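**Convocatoria: técnico o técnica de incidencias y participantes para las sesiones de limpieza**

Nilthorpe, 8 de noviembre de 2018

En Derkach montamos y mantenemos un robot de limpieza para gimnasios, el Flullus. Es una base con ruedas y un brazo que recoge pesas del suelo, las repasa con una toallita y las deja en su sitio. Funciona de noche, con la sala cerrada, y lo tenemos en pruebas en las instalaciones de un cliente.

En mayo el Flullus dejó caer una mancuerna. El brazo la había levantado a la altura de la cadera, empezó a frotar el mango y la pinza perdió agarre. La mancuerna dio en el guardabarros de la base, rodó y quedó junto a la puerta del almacén. No había nadie en la sala. Lo que nos preocupó vino después: el sensor de fuerza de la pinza siguió dando lectura de carga y el robot continuó el ciclo con la pinza vacía hasta que lo paró una persona del turno de mañana.

Desde entonces el brazo no levanta peso. Se desplaza, reconoce las mancuernas y las deja donde están. No volverá a levantarlas hasta que sepamos explicar el fallo y tengamos una parada que no dependa de ese sensor. Para ese trabajo abrimos una plaza, y además buscamos participantes para unas sesiones de limpieza a mano.

## Lo que sabemos hasta ahora

Hemos revisado 1443 ciclos de limpieza registrados antes de la caída. En más de 600 hay un deslizamiento pequeño del mango dentro de la pinza que el sistema no marcó como aviso. Casi todos coinciden con mangos cromados recién rociados. Con los discos de goma el problema es menor, pero el mango sigue siendo de metal y se moja igual.

El programa original rociaba primero y agarraba después. También suponía que la mancuerna debía estar en el aire para limpiarla. Las personas que hacen este trabajo no suelen levantarla: la dejan en el suelo, la sujetan o la giran un poco y frotan.
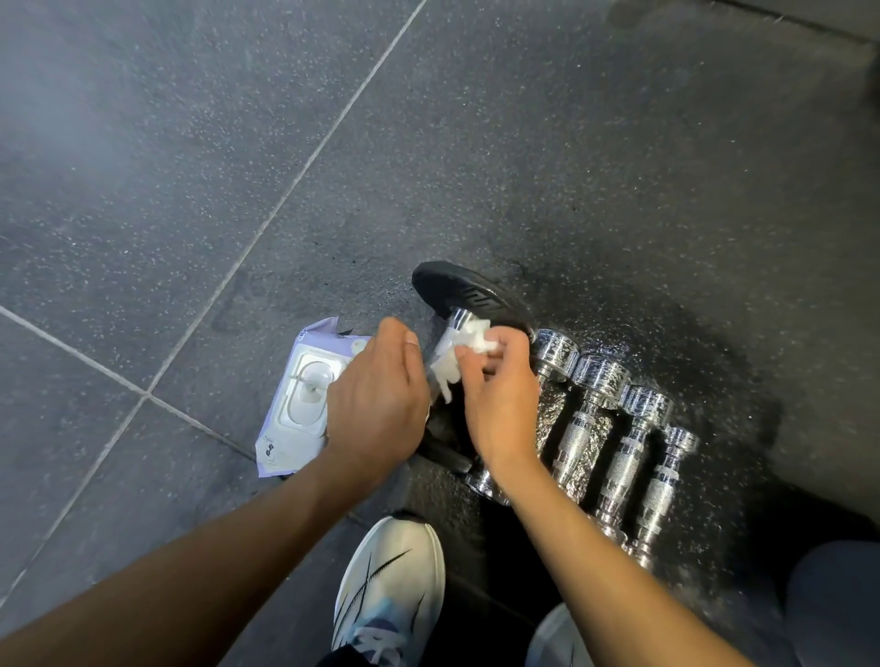
Queremos rehacer el ciclo a partir de ese modo de trabajar, con el peso apoyado todo el tiempo. Eso nos obliga a saber cuánta fuerza se hace con la toallita, cuándo se gira la pieza, qué se hace con el moleteado y en qué momento se cambia de toallita. Tenemos opiniones sobre todo ello -- demasiadas -- y pocos datos.

## Plaza: técnico o técnica de incidencias

Una plaza a jornada completa, en el taller de Nilthorpe, con desplazamientos a la sala del cliente. Contrato de un año, prorrogable. La persona dependerá de Orysia Yurchenko, responsable de seguridad.

Tareas:

- Reconstruir la caída de mayo con los registros del brazo, de la pinza y de la base.
- Preparar ensayos de deslizamiento con mangos lisos y moleteados, secos y mojados.
- Localizar por qué el sensor de fuerza mantuvo la lectura con la pinza vacía. Sospechamos de una deriva por humedad en el conector, pero no está demostrado y hay quien en el taller apuesta por el filtro del programa.
- Montar y validar una segunda vía de parada, independiente del sensor.
- Redactar los informes de incidencia en un lenguaje que pueda leer el personal del gimnasio.
- Asistir a las sesiones con participantes y recoger lo que digan.

Pedimos:

- Formación profesional superior o grado en mecatrónica, automatización, electrónica o similar.
- 2 años de experiencia en mantenimiento o puesta en marcha de robots. Vale experiencia en otro sector.
- Costumbre de leer registros de datos y de desconfiar de ellos.
- Español hablado y escrito. Inglés para leer manuales.

No hace falta saber de gimnasios. Sí hace falta poder trabajar en turno de noche una semana de cada cuatro, que es cuando la sala queda libre. Las noches se pagan aparte.

## Participantes para las sesiones de limpieza

Buscamos cinco personas mayores de edad que limpien o hayan limpiado material deportivo como parte de su trabajo: personal de sala, monitores, empresas de limpieza. También aceptamos a quien lo haga en un club pequeño sin cobrar.

Cada sesión dura una mañana, con un descanso. Se trabaja en el suelo, en cuclillas o de rodillas, con mancuernas de distintos tamaños. Se limpia como se limpia normalmente. No damos instrucciones de técnica ni medimos quién va más rápido. Grabamos las manos y el material; la cara no se graba. Después hay una conversación corta sobre lo que cada cual ha hecho y lo que haría de otra forma.

El Flullus no estará encendido durante las sesiones. No hay contacto con el robot en ningún momento.

Medidas que aplicamos:

- Calzado cerrado obligatorio.
- Guantes disponibles para quien los quiera. Si alguien tiene alergia a desinfectantes, que lo diga al apuntarse.
- El suelo se seca entre una tanda y la siguiente. Si se forma un charco, se para y se seca antes.
- Cualquiera puede dejar la sesión cuando quiera y cobra la mañana entera.

Hay rodilleras. En la sesión piloto no las había y se notó.

No pueden participar personas con una lesión reciente de muñeca, espalda o rodilla. Las grabaciones se guardan en el taller y se usan para rediseñar el ciclo; no se ceden a la cadena Wumoletti, que es el cliente, ni a ninguna otra empresa. Quien participe puede pedir que se borren las suyas.

## Cómo presentarse

Para la plaza: currículum y una página, no más, sobre una avería que haya tenido que investigar. Interesa saber qué pensó al principio, qué comprobó y en qué se equivocó. Si la avería quedó sin resolver, también sirve.

Para las sesiones: nombre, teléfono, dónde limpia o ha limpiado y qué mañanas tiene libres. Con eso basta.

Las dos cosas se entregan en la oficina de Derkach en Nilthorpe o por correo postal, a la atención de Orysia Yurchenko, indicando en el sobre «Plaza» o «Sesiones». El plazo termina a final de mes. Contestaremos a todas las candidaturas, también a las que no sigan adelante.

A quienes pasen a entrevista para la plaza les enseñaremos el brazo, la pinza y el informe completo de la caída. Conviene reservar la mañana -- el informe es largo y preferimos que se lea antes de hablar.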